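Search this site
Enter keywords
Go

Let the Students Fold the Sweaters

The robotics club at Oosthuizen has a problem a lot of school clubs would like to have. Two groups of students want to spend the fall on two different projects, and there is money for one. The first group wants to enter the Brarell arena competition again. The second wants to keep working on folding clothes, which they started in June under Svenja Brandes. I think the club should back the folding.

I have judged at the Brarell event, and I like it. The matches are loud and parents can follow the score. But most teams build nearly the same machine, because the rules push them to. The field is flat, the game pieces are rigid, and after two seasons the older students know what will work before they start.

A sweater has no fixed shape. Amerley Asamoah, who leads the folding group, told me she rewrote her plan for sleeves again and again over the summer, and she is still unhappy with it. The students work at home on ordinary beds, with a hand-held gripper. They do a task by hand and record it, then sit down together and argue about which recordings are good enough to train on. That last part is where I saw them learn the most.

Fabric on a patterned bedspread, from the knitwear recordings:

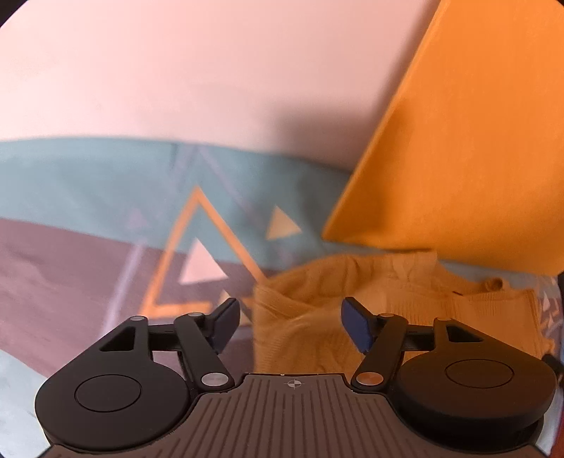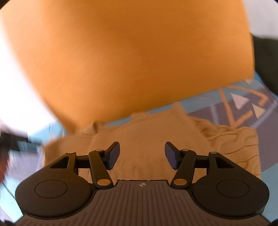
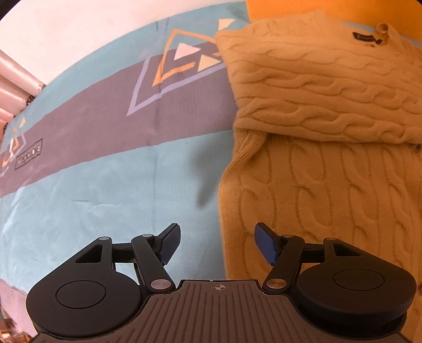
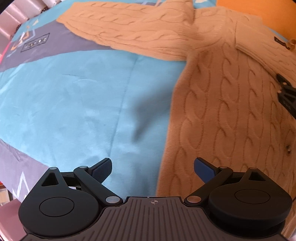 What the other side says

Delali Abugri, who coaches the arena team, makes a fair case. Competition gives students a deadline, and a deadline gets things finished. The folding group has no final event and could drift. He also points out that the arena team has places for people who want to cut metal or wire a motor, and recording clothes on a bed offers less of that.

I would answer the first point by giving them a deadline. Akosua Fiadzo has offered a slot at the Drandar open evening, in front of the public, and that is enough pressure for most people. The second point is harder. I would let the students who want shop time design their own finger pads and test them against the ones they have now.

The cost is not the issue. The arena entry is $692 before parts. The folding group has asked for $340, mostly for storage and a second gripper.

My main reason is simpler. Students in the folding group have to look closely at something they do every week without thinking, and then explain it well enough for a machine to copy. Some of them found they could not explain it. I would like more of our students to have that experience before they leave school.

The club votes at its next meeting. Parents can speak before the vote, and I plan to.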